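2020년 8월 장비 소식: 로봇 팔 도입 예산안 정리

하반기 장비 예산 가운데 조작 실험용 로봇 팔 항목이 지난 회의에서 한 차례 조정되었습니다. 변경된 내용과 앞으로의 일정을 연구실 구성원 여러분께 알려 드립니다.

처음 안은 로봇 팔 4대를 한꺼번에 구매하는 것이었습니다. 장비 담당 비브케 페테르젠이 견적을 다시 받아 본 결과, 팔 본체 가격만 놓고 보면 예산 안에 들어오지만 그리퍼 예비 부품, 작업대 보강, 제어용 컴퓨터, 설치 교육비를 더하면 한도를 넘었습니다. 그래서 올해는 2대만 구매하고 나머지는 내년 예산으로 넘기기로 했습니다. 대여 업체 무코렌트에서 단기 임대를 받는 방안도 검토했으나, 임대 기간이 6개월을 넘으면 구매와 비용 차이가 크지 않아 보류했습니다.

장비가 들어오기 전까지는 시뮬레이션으로 작업을 계속합니다. 막대형 물체를 잡고 옮기는 과제는 물체의 길이와 잡는 위치에 따라 결과 차이가 큽니다. 에바리스토 폰세가 과제마다 100회씩 실행해 기록을 남기고 있으며, 이 기록은 그리퍼 손가락의 규격을 정할 때 근거 자료로 씁니다. 손가락은 소모품으로 분류되어 본체와 따로 청구해야 하므로 규격이 늦어지면 발주도 함께 늦어집니다.

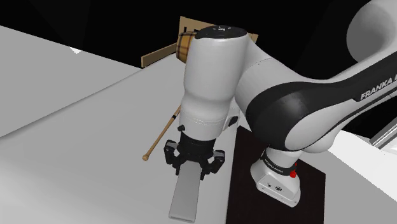 작업대는 새로 사지 않고 기존 것을 보강해서 쓰기로 했습니다. 상판 고정판과 볼트는 코네브비에서 공급받고, 견적은 이미 받아 두었습니다. 다만 전원 배선은 건물 시설팀의 승인이 필요합니다. 신청서는 놈불라 르 루가 작성 중이며, 비상 정지 스위치의 위치를 표시한 도면을 첨부해야 합니다. 작업대 주변에서 다른 장비를 쓰는 분은 자리 이동이 필요한지 미리 확인해 주십시오.

대금은 두 번에 나누어 지급합니다. 계약 때 50퍼센트, 설치와 검수가 끝난 뒤 나머지 50퍼센트입니다. 납품 예정일은 계약일로부터 56일째 되는 날이고, 계약이 이번 달 안에 끝나면 10월에 장비를 받을 수 있습니다. 검수 항목은 반복 정밀도, 그리퍼 개폐, 비상 정지, 통신 지연입니다. 검수표 초안은 공용 폴더의 '장비' 항목에 올려 두었습니다.

유지보수 계약은 아직 정하지 못했습니다. 판매사의 연간 계약은 방문 점검이 포함되어 있지만 비용이 높고, 건별 수리는 평소 부담이 적은 대신 고장이 났을 때 대기 기간을 예측하기 어렵습니다. 브로니스와바 우르반치크가 같은 장비를 쓰는 다른 연구실 두 곳에 수리 이력을 문의해 둔 상태입니다. 답변을 받는 대로 다음 회의 안건에 올리겠습니다.

로봇 팔을 사용할 계획이 있는 분은 과제명, 필요한 기간, 다룰 물체의 대략적인 크기와 무게를 적어 야트시리 케사다에게 보내 주십시오. 특수한 손가락이나 센서가 필요하면 함께 적어 주시기 바랍니다. 계약 이후에 추가되는 부속품은 내년 예산으로 처리됩니다.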